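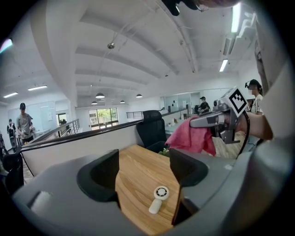 Progress report to the Dumatska Fund: shared office refit, Flanarton
Submitted 2020-04-15 by Prodromos Vasilakis, project coordinator

Summary

The grant pays for the refit of the second floor at Flanarton as a shared office for small nonprofit groups. Work is on schedule in the main room and behind schedule in the side room. Spending is inside the approved budget. We are not asking for any change to the payment dates.

Desks and chairs

The desks for the main room have all been delivered and put in place. They have light wooden tops with a brown grain, and we kept the plain finish after two of the tenant groups asked us not to paint them. The chairs are black office chairs. The ones with a high mesh back went to the people who sit the longest hours, mainly the bookkeeping and phone staff. We bought 30 chairs in total, and 9 of those came secondhand from Piromness, the furniture reseller named in our application. Two of the secondhand chairs had worn gas lifts and were exchanged at no cost.

Partitions

The low cubicle partitions are up between the desk rows. They are white and light gray with a dark rail along the top. The original plan called for full-height panels, but the tenants preferred to be able to see across the room and the low type cost less. The difference was $159 per run, and we moved that money to the cleaning and supplies line, as agreed by email in February.

One run of partition still wobbles at the window end. The supplier, Mughal, has promised a replacement foot bracket. We have moved the nearest desk a little away from it until the part is fitted.

Heat and air

This was the largest complaint in the tenant survey. The window units do not reach the inner desks. A building-wide fix is outside the scope of the grant, so we agreed with the tenants that small handheld fans would be allowed at the desks. Floor fans are not allowed in the aisles. We will look at the question again before summer and report on it next time.

Cleaning and desk clearing

Shared desks only work if they are cleared at the end of the day. The routine we settled on is short:

Take personal items off the desk or put them in your locker.
Wipe the top with a cloth, along the grain.
Push the chair in until the seat meets the desk edge.
Put the used cloth in the bin by the sink.

We use colored cloths so that the desk cloths do not end up in the kitchen. Pink is for desks and blue is for the kitchen. The first batch of pink cloths lost some color in the wash and had to be washed separately for a while -- the second batch has been fine. A set of cloths costs $76 and we expect to need one more before the end of the grant year.

In the first month, a good number of desks were left with cups and papers on them overnight. After we put the routine on the wall by the door, this dropped to almost 30 percent of what it had been. Small items left behind go in a tray at the front counter for 90 days.

Side room

The side room is late. The floor was found to be uneven when the old carpet came up, and the leveling work took longer than the contractor had allowed for. The shelving cannot go in until the floor is signed off. We now expect to have the room open one month after the date in the original plan. The extra cost is covered by the contingency line.

Next steps

Fit the replacement bracket on the window-end partition.
Finish the side room floor and install the shelving.
Order the second set of desk cloths.
Repeat the tenant survey, with the same questions on heat, noise and storage.

Receipts for the desks, chairs and partitions are in the shared folder. The floor invoice will be added when it arrives.

Shares: 2 | Comments: 0

Related reports
Flanarton refit: application summary
Flanarton refit: first progress report
Tenant survey results, main room
Budget changes agreed in February

Contact the project office | Copyright Flanarton Shared Office Project | Back to top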